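Brultden School of Engineering, Student Projects
@brultden_projects

1/ The Student Projects Office is pleased to share an update from the Testura project, our second-year course in robot handling. The project asks students to teach a robot arm to carry out small household tasks by first performing those tasks themselves with hand-held grippers.

2/ Testura is led this year by Hường Võ, with Khrystyna-Mariia Zakharchenko responsible for the laboratory sessions. It runs alongside the established Zudilon module on sensors, and students may take both.

3/ The project has 27 students enrolled. They work in pairs. One student performs the task while the other keeps the written log, and the pair changes over at the halfway point of each session.

4/ The course team has set a target of 712 accepted demonstrations before the end of July. A demonstration is accepted when the task has been completed from start to finish, the log entry is in order, and a second pair has reviewed the recording.

5/ Each pair is asked to contribute no more than 40 demonstrations of any one task. Earlier work in the department showed that a robot trained mostly on one person's habits tends to copy those habits, including the unhelpful ones.

6/ The present group of tasks concerns containers. Students are asked to open, fill, close and move everyday boxes and tins of different shapes. Lids have been a particular interest, as a hinged lid calls for both hands to work together.

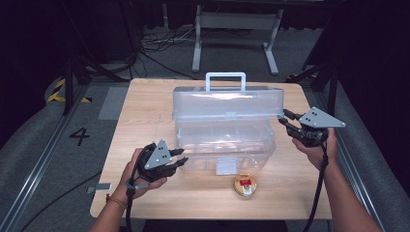
Testura: two hand-held grippers at a clear storage box with its lid raised, and a small round tin in front of it.

7/ Clear plastic presents a real difficulty for the software. A transparent wall takes on the look of whatever lies behind it, and the edge of the box can be hard for a camera to find. Students were invited to propose their own ways of dealing with this.

8/ Two proposals have been taken forward. The first changes the table covering between recordings, so that the software meets the same box against several backgrounds. The second keeps the table as it is and changes the angle of the lighting.

9/ Both groups will present their findings to the full class. The course team has asked that failed attempts be included in the presentations, with a short account of what was tried and why it was set aside.

10/ Several members of the public have asked why the students do not simply drive the robot arm by remote control. That method is also taught, in the third year. Hand-held grippers allow a student to work at a natural speed, and several pairs can record in one afternoon.

11/ The position of each gripper is followed by means of the marker plate fixed to it. Students are reminded at the start of every session to keep the plates clear of sleeves and hair, and to check that the cables have enough slack for the full movement.

12/ A note on the written log, as this has been the subject of some discussion in class. The log must state the task, the objects used, the starting position of each object and the name of the student performing. Entries such as "same as before" will be returned.

13/ Khrystyna-Mariia Zakharchenko writes: "The students began the course by treating the log as a chore. By the third session they were correcting one another's entries without being asked. It is the part of their work that the next year group will rely on most."

14/ Reviewing has proved slower than recording. In the first round, 120 recordings were set aside for a second look, the greater number of them because the task had ended before the grippers were back at their starting points. The instructions have been reworded accordingly.

15/ The revised wording is as follows: "Finish the task. Return both grippers to the start position. Hold still. Then tell your partner to stop the recording." Printed copies are available from the laboratory desk, and pairs should discard the earlier sheet.

16/ Students from the Ifans evening programme joined two sessions as guests this term. They were given a short introduction and then recorded their own attempts at the container tasks. Their recordings are kept in a separate folder and do not count towards the class total.

17/ Hường Võ comments: "Our guests held the grippers quite differently from our own students, and some of their approaches to a hinged lid were new to us. We intend to invite them again when the cloth-folding tasks begin."

18/ The cloth-folding tasks will follow once the container tasks are closed. Donations of clean tea towels and napkins are welcome and may be left at the laboratory desk between 9 a.m. and 4 p.m. Please do not leave towels with long fringes.

19/ We are also seeking small lidded containers in sound condition. Tins, lunch boxes and sewing boxes are all suitable. We are unable to accept glass, or anything that has held cleaning products or paint.

20/ Trials on the robot arm will begin when the reviewed recordings have been passed to the software group. The arm will be tested first on objects used in the recordings and then on a set the software has not met before. Results from both will be published on the project page.

21/ Members of staff who wish to observe a trial should write to the Student Projects Office beforehand, as space beside the arm is limited. Observers are asked to remain behind the marked line while the arm is moving and to follow the directions of the session leader.

22/ First-year students considering Testura for next year should note that no earlier experience of robotics is required. Places are given on the basis of a short written statement, and the form will open in July. Applicants for the Zudilon module should use the separate form.

23/ The Office thanks the technical staff for their help in preparing the recording area, and the students for their patience during the change of instructions. A further update will be posted when the container tasks have been completed.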